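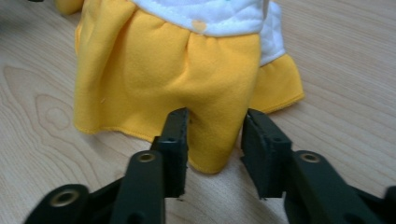

Figure 1. Hand-held gripper open on either side of the doll's skirt, before contact.

Illero Soft Goods – Grasp Fault Subset
Data card and README

Summary
This subset contains recordings of grasping attempts on dressed plush dolls in which a fault was recorded. It was separated from the main Illero collection in August, after a review at the Vistholm laboratory found that faulty attempts had been released under the label "success". Users of the earlier release should read the section on known faults before training on any doll sequence.

Contents
The subset holds 600 attempts, all made with hand-held grippers of the Markine pattern. Each attempt has one video, one record of finger opening and one label file. Attempts are grouped by session, and the session number forms the first part of every folder name.

Description of the fault
The success label was set automatically from finger opening alone. If the fingers stopped before they were fully closed, the software took this to mean that an object was held. With loose clothing the rule failed. A fold of skirt gathered between the pads was thick enough to stop the fingers, and the attempt was marked as a success although the body of the doll had not been gripped. In many cases the cloth then slid out during the lift.

A second fault was found during the same review. On 17 attempts a pad with a rough lower edge caught the fabric, and the doll was dragged sideways after the fingers had been opened. These attempts carry the label "snag". Users working on release behaviour should treat them separately.

Corrective action
Every attempt was watched in full by two reviewers and labelled again by hand. Where they disagreed, the final label was set by Trudy Brunton. The original label is kept in the field label_auto and the corrected one in label_review. The two must not be merged.

Pads are now inspected before each session and replaced when chips can be felt with a fingertip. Osvaldo Zuccaro maintains the inspection record.

Known limits
– Finger opening was not calibrated in sessions 3 and 8. The values are suitable for comparison within a session only.
– No force readings are available.
– Labels describe the outcome of the lift. They do not state which part of the doll was touched first.

Permitted use
The subset is offered for research on fault detection and grasp checking. It should not be used as sole evidence that a gripper is safe for use near people or their clothing – no such testing was carried out.

Contact
Label corrections should be sent to the Oyelaran data desk, giving the folder name and the time within the video.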